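Refinishing notes: the white desk, part two

May. The desk has been in use long enough since the last coat that I can say something useful about how the top is holding up. Part one covered the leg leveling and the wobble, and I won't repeat it, except to say the leg fix has held and I have not touched the bolts since.

The desk came out of an office clearance that Joelle Karam told me about. It is a Citura, or was sold as one. The underside has a stamped number and no name. The top is a matte white with a scalloped front edge, and the edge is the reason I bought it. With a straight-fronted desk this long, you end up reaching over a lot of surface you never use. On this one the front dips inward near the middle, so the chair goes in closer, and the width comes back at the right end. I keep the right end for whatever is being handled that day and the middle for writing.

Matte white is a poor choice for a work surface if you care about marks. Gloss shows scratches but cleans easily. Matte hides scratches reasonably well and holds on to everything else: pencil, rubber, the gray transfer you get from aluminum, and the bottoms of boxes. Most of what people call scratches on a matte top are deposits sitting on the surface, and they should be treated as deposits first.

My test is a fingernail drawn across the mark at a right angle. If the nail catches, it is a scratch and cleaning will do nothing for it. If the nail passes over, clean it.

Current state of the top, before this round of cleaning:
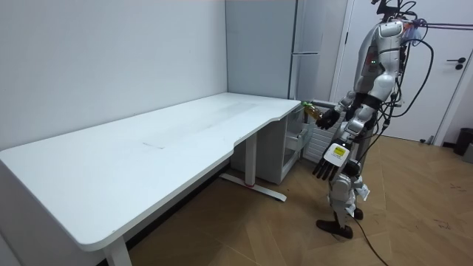
Faint gray scuffs and a few thin streaks along the length of the top. Scalloped edge at front.

The streaks follow the length of the desk, and I put that down to my own habit of sliding things sideways instead of lifting them. Tetsuya Miyazaki, who has the same top in his workshop, gets his marks front to back. He pulls drawers of parts toward him. So the pattern is a fair record of how a desk gets used, and it tells you where a mat would do some good.

The lighter patch near the center bothered me more. A shiny area on a matte surface can be plain reflection, leftover cleaner, or burnishing, where the texture has been rubbed flat. Reflection moves when you move your head. Residue comes off with plain water and a second cloth. Burnishing does neither, and as far as I know it can't be reversed without recoating. Mine moved with my head, so I left it alone.

Procedure, for anyone with a similar top:

Clear the desk and dust it with a dry microfiber cloth. Grit left under a damp cloth will scratch.

Mix dish soap in warm water, a few drops per bowl. Wring the cloth until it no longer drips. Wipe along the length in overlapping passes, then go over it again with clean water and dry it right away.

Go back to the marks that remain with a white eraser, the plain school kind. Light pressure, short strokes. I did 2 passes with the soap and 3 with the eraser on the worst of the streaks, and stopped there.

Avoid melamine sponges on matte. They work by abrasion and will give you exactly the burnished patch described above. I ruined a shelf that way. I also tried the Stirnano surface cream Ovidiu Ene swears by, on a corner of the underside, and it left a film that took longer to remove than the original marks would have.

Bottles deserve a paragraph. Anything colored should be kept away from the edge, with the cap on. The top itself sheds liquid well enough, but the curve gives a spill plenty of edge to run over, and the floor under mine is wood. A tray with a lip solves most of this. I have a Kaneko one on order.

Results: the gray scuffs mostly lifted. Two of the streaks caught the nail and are staying. I looked at touch-up paint and decided against it, as the sheen never matches and a matte repair is easier to see than the scratch it covers.

Still to do: felt pads under the monitor base, and a mat for the right end. Naa Opoku suggested cutting the mat to the scallop using a paper template taped to the edge. I'll try that next, probably in cork.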